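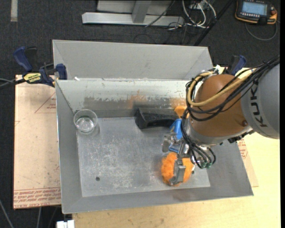
An orange ball in the gripper of a KUKA arm, at the bottom of a metal bin.

5 min read

The author of "Two Stops Past Rostby" did not set out to write for children. She had a notebook of letters between two cousins, and she thought it might become a short novel. Her editor at Ilico read the first pages and asked how old the cousins were.

"I said nine and ten," she recalls. "She said, then why are you writing it for people my age?"

The picture book came out in May. It follows a boy who spends one summer on a night ferry with his grandmother, who cooks in the ship's galley. His cousin stays behind in Jirnulwood and waits for his letters. They arrive out of order, and she has to work out what happened when.

The finished text is 973 words long. The first draft was much longer, and most of what went was description.

"I had a whole paragraph on the soup," she says. "Then the sketches came in and the soup was there, with steam and a spoon. I crossed out the paragraph that night. It hurt a little."

She and the illustrator worked separately for most of the project, which is common in picture books. Notes went through the publisher. They spoke on the phone twice, once about the grandmother's coat and once about the ending.

The coat was a question of color. The text never says what color it is, and the illustrator wanted green so that it would show up against the night pages. The ending took longer. In early versions the boy came home and the cousins met at the dock. In the printed book the last page is a letter that hasn't been opened yet.

"Some parents don't like that," she says. "One father told me his daughter made him write the rest. I was pleased, but he looked tired."

She tested the story by reading it aloud at a school in Bakos, to 60 second graders sitting on a gym floor. She marked her copy in pencil wherever they started to move around.

"Pages eight and nine were bad. They were all taking their shoes off. So I joined those two pages into one, and I gave the ship's horn a line."

Asked whether children can follow letters that come in the wrong order, she says she worried about it more than they did. The dates are printed in the corner of each letter, and readers who like puzzles find them. The others listen straight through – and most of them, she says, get it by the third letter anyway.

She is now working on a second book, set in a train station. It has no letters in it. She would not say much else, except that the main character is a boy who collects lost gloves, and that she has not yet decided whether he gives them back.

"I've written it both ways," she says. "The version where he keeps one is better so far."

Comments (3)

My son noticed the dates in the corners before I did. We went back and read it in order and he said he liked the wrong way more.

Is there going to be a paperback? Our library has one copy and a long waiting list.

I teach second grade and we did a letter writing unit with this. Would love to know what the illustrator used for the night pages. Looks like ink to me but I can't tell.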